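Bhupendra Chaturvedi picks up on the second ring and says he has 15 minutes, maybe less, he's got proofs due. So we go fast.

The new book is Stollby, his first collection since Varkum. Prose poems mostly. A town that may or may not exist, a narrator who keeps getting its name wrong.

"I wrote 435 pages," he says. "Then I read it out loud and got embarassed. What's left is 46 poems. The rest is in a drawer."

Does he miss any of it? "One. There was a ferry poem. My editor at Akbari fought for it and I won, and I was wrong."

We talk kitchens. A lot of Stollby happens in them — suppers, arguments, a long sequence where a mother and son speak only in recipes. Chaturvedi calls it the easiest part of the book to write and the hardest to stand behind. 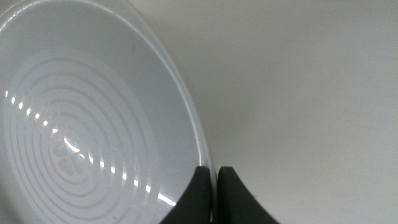
A white bowl, with rings across the bottom.

"People want food poems to be warm," he says. "Mine aren't very. She's telling him how to cook rice and she's also telling him to leave. I didn't want to tip it either way."

On influences he's short. Hymns, bus timetables, his aunt's letters. He won't name living poets, "becuase then I have to name all of them."

And the line breaks, the few there are? Long pause. Papers moving. "I put them where I ran out of nerve."

He reads at Bundholm on March 8, 2026. New work too, he thinks, if it's ready. Then the proofs again, and he has to go.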